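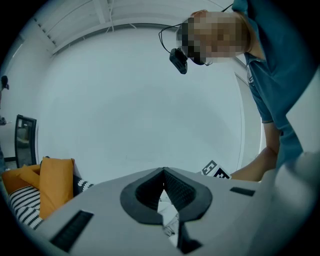
Umpiring in cricket depends on where the official stands. The umpire at the bowler's end looks straight down the pitch and judges leg before wicket, wides and no-balls. The umpire at square leg looks across it and judges run-outs and stumpings. Each position gives a good view of some events and a poor view of others. The same limit applies to any observer, including one who wears a recording device. A small unit carried near the temple and pointed downward, like the black one in Figure 3.1, covers what lies below the wearer's face and gives little help with a ball struck high toward the boundary. Students should keep this in mind when they compare an umpire's decision with a recording of the same delivery.

Chapter 3 deals with the work of the two on-field umpires in club and school cricket. It assumes that the reader has completed Chapter 2 and can name the ways in which a batter may be dismissed. Matches with a third umpire are left to a later chapter.

3.1 Positions and Duties

Before the toss, the umpires inspect the pitch, the creases and the wickets. They agree on the hours of play and on any local customs that affect the boundary. During play they change roles at the end of each over, although neither umpire changes ends.

An appeal must be made before an umpire may give a batter out, unless the batter has already left the wicket. Either umpire may consult the other when the second official was better placed to see what happened. Consultation should be brief, and the decision remains with the umpire to whom it belongs.

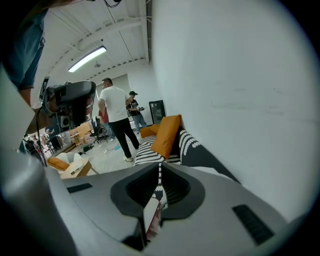 Figure 3.2. Light-gray housing with a black central opening and two vent slots.

3.2 The Orellana Match Records

Several exercises in this chapter draw on the Orellana match records, compiled by Ilídio Meireles and Ibsa Belay. The records cover 33 club matches and contain 2,967 umpiring decisions, each entered with the over, the type of appeal and the end from which it was answered. Spellings of players' names follow the original scorebooks.

Key terms

appeal
bowler's end
popping crease
square leg
striker's end

Before reading further, draw a plan of the pitch and mark the usual position of each umpire for a right-handed batter. Keep the plan for use in Exercise 3.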